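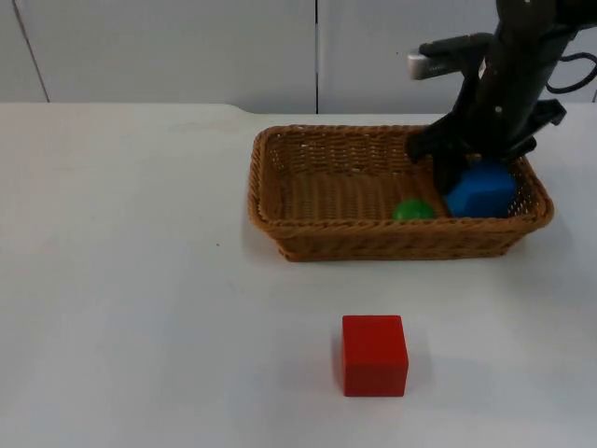
Grillow Listings, cleaned set
README, version 12

What you have

A folder of vacation rental listings, written by owners and lightly scrubbed by us. There are 1,000 of them, mostly cabins, condos and lake places, plus one houseboat whose owner insists it is a cottage. Each listing has the text as the owner typed it, a cleaned copy, and a set of fields we pulled out of the prose: beds, baths, how many it sleeps, heating, parking, pets, view.

The view field is free text. We tried a fixed list of values and gave up at "partial lake in winter."

Files

listings_raw.csv: the owner's words, typos included
listings_clean.csv: same rows, same order, fewer exclamation points
fields.csv: the extracted fields, one row per listing
regions.txt: region names and the codes we use for them
notes_kozma.txt: Tamás Kozma's notes on hot tubs, longer than this README

Rows join on listing_id. Do not join on title. There are 14 listings called Bear's Den, and two of them are on the same road.

Where it came from

Owners who advertised through Catix could tick a box letting us keep their text. The ones who ticked it are here. Sivakumar, the older booking tool, had no such box, so nothing from it is included, even though its listings were better written and Emil Wallner brings this up whenever he can.

Names, phone numbers, street addresses and gate codes were removed. You would be surprised how many people put the gate code in the second sentence. If you find one we missed, write to Janaka Khan and please don't go try it.

How the fields were filled in

Two people read every listing and filled in the fields separately. Where they disagreed, Kamrul Weerasinghe decided, and his decision stood until someone bought him lunch.

Some rules that came out of this:

sleeps is the number the owner claims. If the owner says "sleeps 12 if you're friendly," the value is 12 and the friendly column is set to 1.
bedrooms counts rooms with a door. A loft is a loft and has its own column. A curtain is not a door.
baths allows halves. It does not allow quarters, despite a long email from the owner of a place with a very nice sink.
kitchen is full, partial or none. A microwave on a dresser is none.
walk_to_town is in minutes, owner's figure. We have walked a few of these. Add some.
fireplace is wood, gas, electric, or "see text." The see text rows include a video of a fireplace.

Known problems

Square footage is missing from a lot of rows and wrong in others. One studio is listed as larger than the building it is in.

Ski country is overrepresented. Owners there write more, possibly having more evenings indoors. The desert region has 20 listings and half of them are by the same person, who likes the word "casita."

"Newly remodeled" has no date attached. In one case the photos the owner sent along showed a calendar from a previous century on the pantry door, and we left the word in anyway, as it is the owner's word. We don't ship the owners' photos.

Cleaning turned "king-size beds" into "king size beds" in some rows and left it alone in others. Ľudovít Michalík has a fix. It has been nearly ready for three versions.

Prices are not included. They went stale faster than we could save the file.

What it's good for

Testing search, testing field extraction, or finding out how many ways there are to say that the driveway is steep. The Nikia search demo runs on it. It is a poor choice for estimating rents or for planning a vacation, though one of us did book the houseboat.

Terms

Use it, change it, pass it along with this file attached. Don't try to work out who the owners are. Don't republish the raw text as your own rental listing, which has already happened once, complete with typos.

Changes

12: removed duplicates in the lake region, added the loft column, last edited 7/28/21
11: split heating from fireplace after complaints
10: put back the listings lost in 9
9: lost some listings

The next version is planned for August and should have the hyphens sorted out.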